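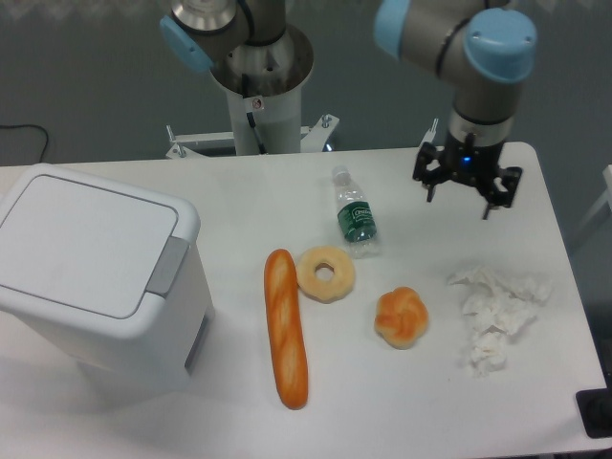

## Small countertop bin lid won't stay shut

**Fiorella Farina**

I keep a small white plastic bin with a flat lid on the table where we cut bread. The latch on mine has worn and the lid lifts 2 mm on one side. By evening there are fruit flies. Replacement lids for the Bulasar are discontinued. Can the latch be repaired, or do I need a new bin?

**Driss Mahrous**

Check the hinge before the latch. If the pin has walked out, the lid sits crooked and the catch misses.

1. Empty and wash the bin. Dry the hinge side fully.
2. Push the pin back until both ends are flush.
3. Close the lid and look for an even gap.
4. If the catch still slips, scuff its worn face with 120 grit and build it up with a thin layer of two-part epoxy. File to fit after it cures.

Epoxy bonds poorly to polypropylene (recycling code 5). For that you need an adhesion primer first. Code 7 is often ABS, which takes epoxy well.

**Shaimaa Belhaj**

just put a rubber band on it

**Ashraf Lahlou**

Adhesive foam weatherstrip under the rim closes a 2 mm gap, but it traps crumbs and has to be replaced every few months. For the flies, take peelings out nightly. A repaired latch won't help if eggs are already in the bin.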